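This folder holds the cleaned results of the Midtbø municipal trust survey, together with the codebook and the weighting script. The survey asked residents what they think of the municipal council, the mayor's office and the way public contracts are handed out. The raw response file isn't included.

Last change to the data: 15 July 2025

# Midtbø Trust Survey, wave 2

## What's in the folder

| File | Contents |
|---|---|
| `responses_w2.csv` | One row per respondent, 348 rows |
| `codebook_w2.md` | Question wording, answer codes, skip rules |
| `weights_w2.csv` | Weights, joined on `resp_id` |
| `make_weights.R` | Script that produces the weights file |
| `open_answers_w2.csv` | Free-text answers to Q11, names removed |

The CSV files are UTF-8 with a comma separator. Excel on a Norwegian or Swedish system will want a semicolon, so import through the Data menu or the columns will run together.

## Questions

The questionnaire has 11 numbered questions plus background items. Q1 to Q5 repeat wave 1 word for word. Q6 was reworded. In wave 1 it asked whether "the council" was corrupt, and a good share of the written comments were about the mayor's office instead. Wave 2 splits it into Q6a (elected council members), Q6b (mayor's office) and Q6c (staff who handle contracts). Please don't draw a trend line from the old Q6 to any of the new ones. Siv Magnusson tried averaging the three parts and the result didn't mean much.

Answers to Q1 through Q10 are on a five-point scale, where 1 is "not at all" and 5 is "completely." "Don't know" is coded 8 and a refusal is coded 9. Both need to be dropped before you take a mean.

Q7 asks about the sale of the Drandutley site. The sale was in the local news while the survey was open, and people who answered in the second half had read more about it. The variable `half` (1 or 2) marks which part of the field period a response came in.
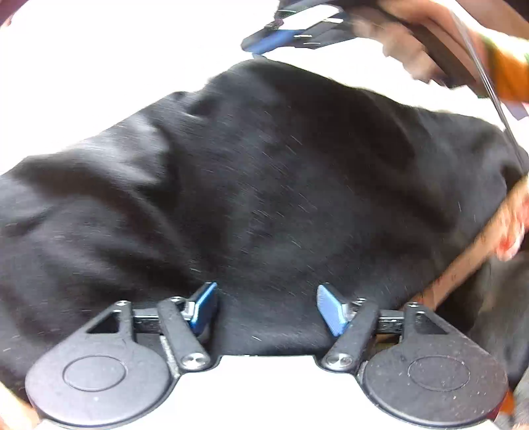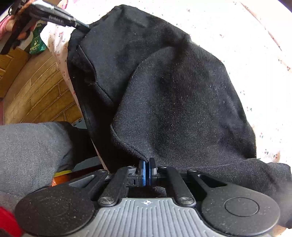
**Maintained by:** Local Government Survey Team, Undis

## How the data was collected

Invitations went out by mail in April to a random draw from the residents' list, ages 18 and up. People could answer online or send back the paper form. Reminder letters went to those who hadn't answered. Paper forms were typed in by two people separately, and mismatches were settled by Kjell Fagerlund with the form in hand. The `mode` column says `web` or `paper`.

Respondents were told that the municipality paid for the printing and had no say in the questions.

## Weights

Weights are built from age group, sex and district. Older residents answered more often than younger ones, so the youngest group has the largest weights. We trimmed weights at 5. The Pliltis district had few responses and was merged with its neighbor for weighting. It still has its own code in `district`, but please don't publish figures for it alone.

To rebuild the weights:

```
Rscript make_weights.R responses_w2.csv weights_w2.csv
```

The script needs the `survey` package. It overwrites the old weights file without asking.

## Known problems

- `income` is missing for many paper forms. The question was at the top of the back page and a lot of people skipped it.
- `resp_id` values are not in order and have gaps. Test entries were removed.
- Q9 on the web form didn't show "don't know" for the first two days. Those rows have `q9_flag = 1`.
- The English wording in the codebook is a working translation by Romana Kadlec. The original wording is the one that was fielded.

## Reading the results

Approval (Q2) and perceived corruption (Q6a to Q6c) measure opinion. Q6 says how many residents believe there is corruption. It can't say whether there is any, and headlines based on wave 1 mixed those up. If you quote a percentage, give the question number and say whether it is weighted.

## Use and contact

Free to use for research, teaching and news reporting. Name the survey and the wave. Don't try to identify respondents from the open answers; if you spot something that points to a person, tell Idun Ekström and she will take it out of the next version.

Questions about the script go to Valter Solberg. Wave 1 is kept in a separate folder and has its own codebook, with different column names for the background items.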